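Unit 6. Table Linens: Fiber, Construction and Care
Textile Science for Hospitality
Instructor: Renata Lucero. Lab supervisor: Ilham Goh.

Read this handout before the lab session. Fiber identification was covered in Unit 5 and is not repeated.

6.1 Fiber choice

Table linens are made mostly from cotton, flax, polyester, or a blend of polyester and cotton. The word "linen" in the trade refers to the product category, so a specification must state the fiber separately.

Cotton absorbs liquid quickly and tolerates hot washing. It wrinkles, and it shrinks along the warp in the first few launderings unless it has been preshrunk. Flax is stronger than cotton, especially when wet, but it has low elongation and cracks along fold lines that are pressed repeatedly in the same place. Polyester keeps its shape and color well. It absorbs very little water and holds on to oily soil.

Blends are a compromise. The cotton portion wears away first, which is why an old blended cloth feels thinner and slicker than a new one – the polyester is what remains.

6.2 Construction

Plain weave is the default for everyday cloths. Damask combines satin and sateen areas in a single color; the pattern shows through differences in light reflection. Long floats give luster and also snag. For heavy use, specify shorter floats and a tighter sett.

Hems should be mitered at the corners on any cloth that will be machine pressed. An unmitered corner builds up several layers of fabric and presses unevenly.

6.3 Size and drop

Drop is the vertical distance from the table edge to the hem. For a square table, the cloth side equals the table side plus twice the drop. Add the expected shrinkage before cutting, calculated separately for warp and filling. Students who used the Kurnley worksheet in March should note that it applied one shrinkage value to both directions. Use the corrected version.

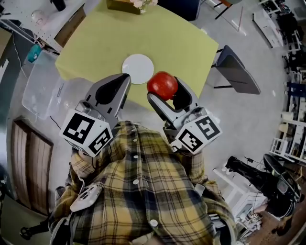 6.4 Stains

Treat by stain type. Protein stains (egg, milk, blood) need cool water first, as heat sets them. Tannin stains (tea, red wine) respond to mild acid and then an oxygen bleach. Oil needs a surfactant and the warmest water the fiber allows. Combination stains, such as gravy or salad dressing, are treated for oil first and for color second.

Chlorine bleach is not used on dyed cloths. Test oxygen bleach on the inside of a hem.

6.5 Lab preparation

Bring your shrinkage calculations and four swatches, hemmed and labeled on the wrong side. Labels must survive the wash – laundry marker only. Yae Takagi's group takes the cotton samples and Yanti Sopacua's group takes the blends. Reports are due 4 October 2022.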